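How Much Does a Robot Cost? (More Than You Have)
By Fadime Oral
March 2023

Suppose your school decided to buy a robot with two arms. Not a toy. A proper one, the kind that can pick up your pencil case and put it somewhere you didn't want it.

The first thing the grown-ups would do is look at the price. The second thing they would do is sit down.

So let's do the shopping for them. We'll use pretend money called buttons, and our budget is 3,000 buttons. That sounds like a lot. Watch how fast it goes.

A robot body comes with arms, but arms on their own are like a bicycle with no wheels. Each arm needs a gripper on the end, and a gripper is the robot's hand. Many grippers have just two fingers. You have ten, and you still drop your toast, so think how carefully a robot has to plan.

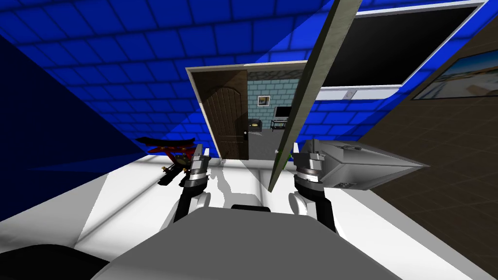
Grippers cost extra. In the Prendmont catalog, which I have read so that you don't have to, one gripper is 121 buttons. Two arms means two grippers, so that's 242 buttons gone, and our robot hasn't lifted a thing. Spare fingertips are 98 buttons a set. Fingertips wear out, because robots lean on things.

Then there's the stuff people forget to put on the list:

A table that doesn't wobble.
Somebody to fix it when it stops.
Training for the person who will be in charge of the big red stop button.
Electricity, every single day.

A school in Cuevas forgot the table. They had a very expensive robot and nowhere for it to work until December.

Now for the clever bit. Before you spend your buttons on a real robot, you can try one out inside a computer. This is called a simulation. It works a bit like a video game, except that the player is a robot and the levels are mostly about moving objects from one spot to another. You can build a whole room in there, with walls, doors and even pictures to hang up. If the robot bangs its hand on a pretend wall, the repair bill is zero buttons.
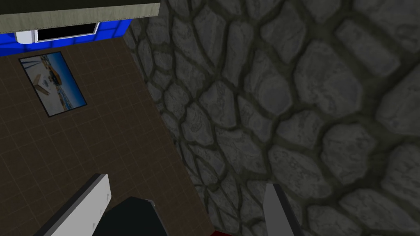
A robot's two gripper fingers in a computer-made room, with a cobblestone wall and brown tiles.

Planners use simulations to answer dull but important questions. Can the arms reach the far side of the table? Will the fingers fit around the things we want to lift? Do we need the bigger model, or does the salesperson just want us to need it?

Try it yourself. Write down a job you'd like a robot to do, then list everything it would need to do that job. Give each item a price in buttons and add them up. If your total is under 3,000, check whether you remembered the table.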